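Lemach Releases Free Good Practice Guide for Two-Arm Tabletop Robots

Groludness, Sunday, February 25, 2024 - Lemach is delighted to announce the release of the Condach Guide, a free set of good practice rules for people who work with small two-arm robots on a bench or tabletop. It runs to 58 pages and covers setup, daily checks, record keeping and safe handovers between one arm and the other.

Big factory robots have had detailed safety rules for years. Small arms have had much less, and many labs have been writing their own house rules from scratch. We wanted to put the best of those rules in one place, in words a new team member can follow on the first day!

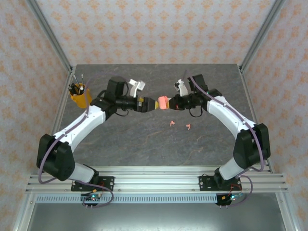

The guide was put together with 14 labs and workshops, which tried out the draft rules over 600 hours of bench work. Their notes changed a lot. The section on cables doubled in length, and the daily check was cut down to 20 items that fit on a single sheet.

Handovers get a full chapter of their own. It asks teams to agree on which arm lets go first, to set a grip limit for soft objects, and to write down every drop, even the harmless ones. Another chapter deals with shared work areas: where people may reach, when the arms must be stopped, and who is allowed to start them again.

Lemach will hold an open workshop on the guide at the Kaimal center in May. Teams are warmly invited to bring their own checklists, and comments received there will go into the second edition.

The Condach Guide can be downloaded from the Lemach website. Printed copies of the daily check sheet are available on request.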